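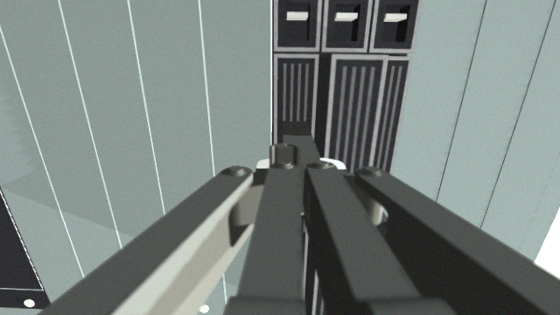 Figure 3. Simulated gripper in front of a dark cabinet.

4.2 Head-to-head records

Pundits lean on past meetings between two clubs. We doubt they should. Across 3,496 league fixtures, adding the record barely changed our forecasts.
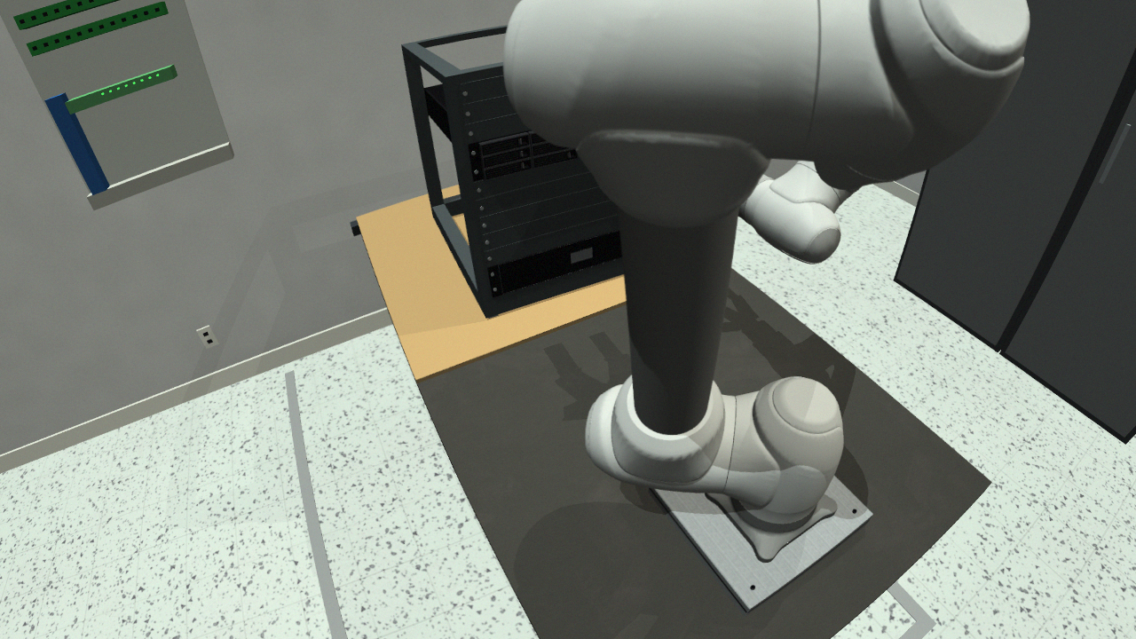
Home advantage held up better, though Vashisht's claim that it never fades looks too strong to us. Squads change every summer. A fixture list is not bolted down like the arm on its square metal plate, and old results tell us little.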